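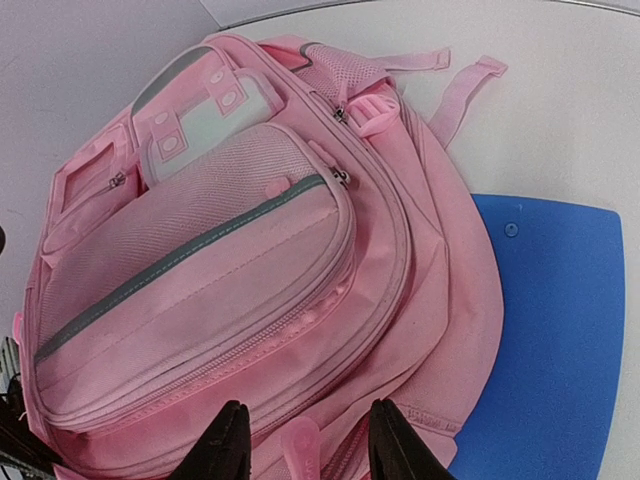

17 December 2021

Backpack day on the two-arm rig, driving both sides by hand with the leader arms. Goal is zipper open, yellow book in, zipper closed, and I've got 7 keepers so far (hooray!). Pulls are the fussy bit – come in at a slant and the fingers just skate past. I slowed the leader down to 82 percent and my hands thanked me.

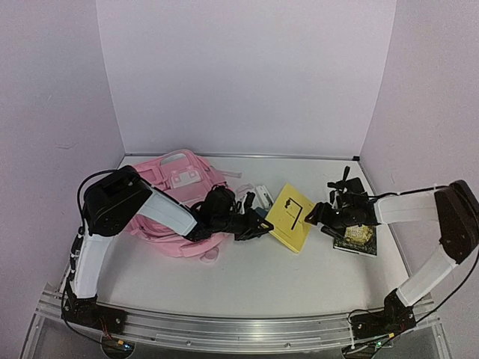 Muthu Pai reckons I should quit resetting the bag to the same angle every time, or the policy will only ever learn that one angle. Fair! Turning it a bit between runs from now on. Still want 98 before the break, then Trinix gets the lot for training.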